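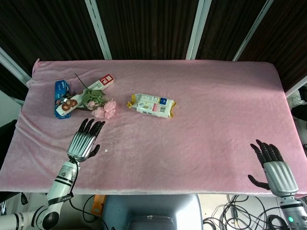 Search this book Enter a keyword Go

Chapter 4
Choosing a Hand Before You Choose a Task

I used to do this backwards. When I started at Menach I'd pick a job I wanted a robot to do, buy whatever gripper the catalog matched with it, bolt it on, and then spend the rest of the spring finding out what else it couldn't do. By March of my first year I had a drawer full of very good answers to questions I'd stopped asking.

So in this chapter we're going to do it the slow way. We'll take a small set of ordinary things, put them on a table, and let different hands have a go at them before anyone decides what the robot is "for." You'll need an arm (two if you've got them), at least two end effectors you can swap, and a willingness to write down some pretty embarrassing numbers.

I'll mostly compare three kinds of hand. The first is the Jiltow parallel gripper, which has two flat fingers that open and close and do nothing else. The second is the Plusby suction cup, great fun until you meet anything wrinkled. The third is a humanoid hand with four fingers and a thumb, like the black-fingered pair you see resting on the pink cloth at the start of the chapter. People fall in love with that last kind right away. I did too! But more joints means more ways to arrive at an object badly, and we'll spend a good part of section 4.3 on exactly that.

What to put on the table

Homa Kordestani, who taught me most of what's in this chapter, has a rule that every test set should have something stiff, something floppy and something you'd feel bad about crushing. Cookie boxes are good for the first. The Oreo box and the long white one give you flat faces and sharp edges, and with one box lying across the other you get a small stacking problem for free. A bagged snack with crimped ends takes care of floppy. Do you grab the crimp or the middle? Try both and keep separate scores. The artificial flower is your crushable item, and it's a mean one, with a thin stem at one end and a big soft bunch of blossoms at the other, so the grasp that suits one end is hopeless at the other.

Then there's what goes underneath. A bare tabletop is kind to almost any gripper, and I think it flatters the cheap ones. Plush cloth bunches up and lets fingertips sink in a little before they close, and it'll drag along with a flat box if you pinch too low. Run the whole set on the bare table first, then again on cloth, and don't average the two.

How many tries

Do 30 attempts per object per hand. Yes, it's dull. Mi-kyung Woo once talked me into stopping early because the results "looked settled," and we ended up recommending the wrong gripper to a customer, who was nicer about it than I would have been. Reset the objects by hand each time, and let somebody who isn't driving the arm do the placing.

Score each try as a clean lift, a messy lift or a miss. Messy means it came up but you wouldn't want to watch it happen again. We'll argue about where that line sits in section 4.2, where I'll also go through the Jaber controller settings I leave alone and the two I always change.

Before you read on, guess which hand will do best on the flower and write it in the margin.

Reader comments

Leen Khoury: Ran this with my class. The suction cup was awful on the snack bag, as promised, but it did over half the boxes cleanly. Could you add a column for grasp time in the score sheet?

Randa Abou Jaoude: My guess in the margin was wrong and it's in pen.

Kanyarat Khamphan, 25th May: Is the cloth supposed to be taped down? Ours slid all over the place with the parallel gripper.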